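BROTTON – November 19, 2025

**Hasent pauses two-handed work on its Karner cells after a grip fault, and would like to explain the 27 dropped parts**

Hasent today said it has stopped all two-handed handover tasks on its Karner bench robots while it replaces the grip software. There were no injuries. There was a good deal of noise.

The fault is easy to describe and was annoyingly hard to find. When one arm passes a part to the other, the giving hand is supposed to wait until the taking hand reports a firm hold. Under certain conditions, the report arrived before the hold did. The giving hand, being polite, let go.

Across 2,000 handovers run in the Brotton workshop, 27 ended with the part on the table or the floor. The company's earlier release described the handover feature as "ready for anything." Hasent now withdraws the word "anything" and is looking closely at "ready."

"We built a robot that trusts its colleagues, and then gave it a colleague that exaggerates," said Nadine Harb, head of product safety at Hasent. "The arms did what they were told. We told them the wrong thing, 27 times."

Handover trials with metal parts and soft items continue at the Brotton bench under new limits: reduced speed, a person at the stop button and nobody's hands near the table while the arms are powered.
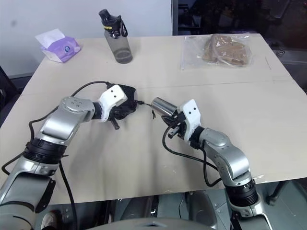 ## What went wrong

Each gripper judges its hold by how hard its motor is working. A cable pulling on the wrist at the wrong angle makes the motor work harder too, and the old software could not tell the difference. It felt a tug and declared victory.

The fault was traced by Grażyna Cieślak, a test engineer who noticed that the drops came in bunches, always with the wrist turned the same way. She then held a cable by hand with the gripper empty and got a perfect report of a firm hold on nothing at all.

"I ran it again to be sure," Cieślak said. "It was very confident both times."

## What customers should do

The fault affects 229 Karner cells. Owners should:

- turn off two-handed handover in the task menu
- leave single-arm tasks running as normal
- check that the wrist cables have slack through the full turn
- keep people clear of the table while the arms are powered, including people who only want to pick up the part

New software will be sent out in December, free of charge. It compares finger position with motor effort before the giving hand opens. Cable clips made by Tannous will be sent to every affected site – one set per arm, with instructions that Hasent asks customers to read this time.

Handover stays off by default until each site has completed a check run with its own parts.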